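Jul 29, 2022
By Freya Bickerstaff

Call for Participants: Parent and Child Play Study, Vetine Early Learning Center

The Vetine Early Learning Center invites families to take part in a study of how parents and young children talk to each other during everyday play. The study is led by Hạnh Diệp and will run at the Center's Flornach building beginning in October.

We are seeking 33 families with a child between the ages of three and five. Families may speak any language at home, provided that one parent or guardian is able to complete the forms in English. Children who receive speech or hearing services are welcome to enroll.

Each family will attend three visits. At every visit, the parent and child will look through a picture book, share a snack, and spend time with simple toys and puzzles. Parents will also be asked to fill out a short survey on bedtime, reading, and screen use.

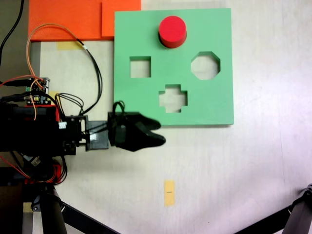
Shape-sorter board with a red cylinder in the round opening.

Sound recordings will be made during the visits and later typed out by trained staff. Names will be removed from all written records. Recordings will be stored at the Center for seven years and then erased. Families may leave the study at any time, and doing so will have no effect on a child's place in any Vetine program.

Families who complete all visits will receive $600, paid in equal parts after each visit. Parking is free in the Plinida Street lot. Care for brothers and sisters can be arranged if requested when the visit is scheduled.
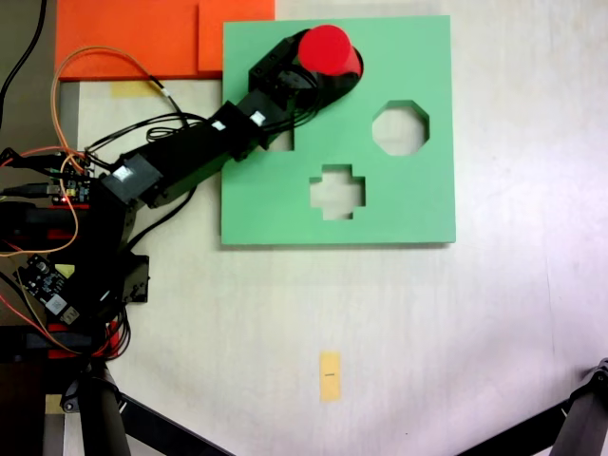
The same parent or guardian must attend all visits with the child. Grandparents and foster parents may take part if they live in the home and have legal authority to sign the consent form. Families who took part in the Sýkora Reading Project are not eligible.

To apply, please ask for an interest form at the Flornach front desk or request one by mail. Completed forms should be addressed to Hạnh Diệp, Play Study, Vetine Early Learning Center. Eligible families will be contacted by telephone to schedule the first visit.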